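Media and Diplomacy, group report
Lucrezia Rinaldi and Evaristo Solís
28 Mar 2019

3. What the ministry said and what was printed

Our question was whether foreign ministry statements on the Gesham border talks changed between the briefing room and the newspapers. We read 205 articles published in February and compared them with the official transcripts. Only 50 quoted the deputy minister directly. The rest relied on a summary from the Burisska press agency, and six of those credited him with a promise to reopen the Tulero crossing that we could not find in any transcript.

We are not convinced this was a simple translation mistake. The ministry had 10 days to correct it and did not – an odd silence for an office that normally complains about headlines. Then again, we have no proof that anyone wanted the error left alone, and our first draft claimed far too much. 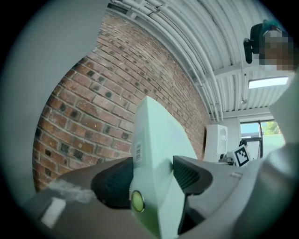

Ginevra Ferraro thought we were still being unfair to the agency, as a summary written in an hour will always lose something, and she asked why we had not compared the broadcast versions. We ran out of time for those.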